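The Small White Drawer and Its Corner
Gallery, put together in June

I started this page when we changed the furniture in our work room in Watkins Street. It is not a big room, and for a long time it had brown shelves which made it darker than necessary. Now nearly all is white: the walls, the table top, the drawer. My wish was a place where small things can be put away quickly, and where a person can find them again the next morning.

The drawer we bought second-hand for 45 pounds. A new one from the Baver shop was 159, and I could not see so much difference. I changed my mind three times about the handle. Silver was the first idea, but black is easier to find with the eyes when everything else is pale.

The table top, white and bright, and then the drawer with its long black handle and the green leaves next to it:
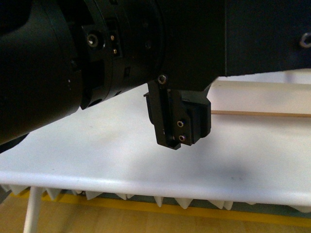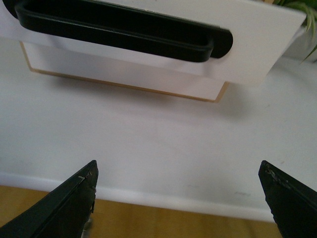 Mali Wynne wrote to me after she had read the first version of this page. She thinks that a bar handle is the best choice for a drawer which is opened many times in a day, but she would put felt pads inside, at the back, so that it closes without noise. She also asked if the plant will not be in the way. I water it on the first day of the month -- a little more in June -- and I cut the longest leaves when they begin to hang too low.

I have ordered the pads from Zutov. They come in packs of 285, far too many for one drawer, so whoever needs some can write to me.

Inside the drawer I keep tape, pencils, spare keys and the paper labels. The scissors have their own hook by the door. Next I would like to paint the window frame, and after this I will add more pictures of the other side of the room.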